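Preguntas frecuentes: prueba comparativa de pinzas Akitz y Dito

Tiempo de lectura: 2 minutos
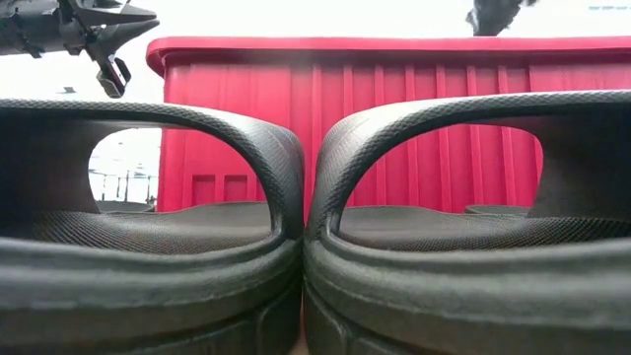

¿Qué pinza conviene para empezar?
La Akitz. Se monta con cuatro tornillos y el controlador Gindix la reconoce sin configuración previa. La Dito agarra con más fuerza, pero hay que ajustar el recorrido de los dedos a mano.

¿Cuántos agarres se hicieron?
662 en total, repartidos entre las dos pinzas. Cada tanda fue de 40 intentos, con pausas de 15 minutos.

¿Por qué se incluye calzado?
Las sandalias de goma o espuma ceden al apretarlas y obligan a elegir entre la tira y la suela. Con piezas rígidas las dos pinzas dieron resultados muy parecidos.

¿Sirve cualquier brazo?
Solo hemos probado el Long. En otros brazos puede hacer falta una brida adaptadora – no la suministramos.

¿Se pueden pedir los datos?
Sí, a Bushra Janjua. Suele tardar unos 35 días en época de pruebas. Los registros de enero están incompletos.

Última revisión: junio de 2019

Usamos cookies propias y de terceros. Aceptar | Más información

Contacto | Volver arriba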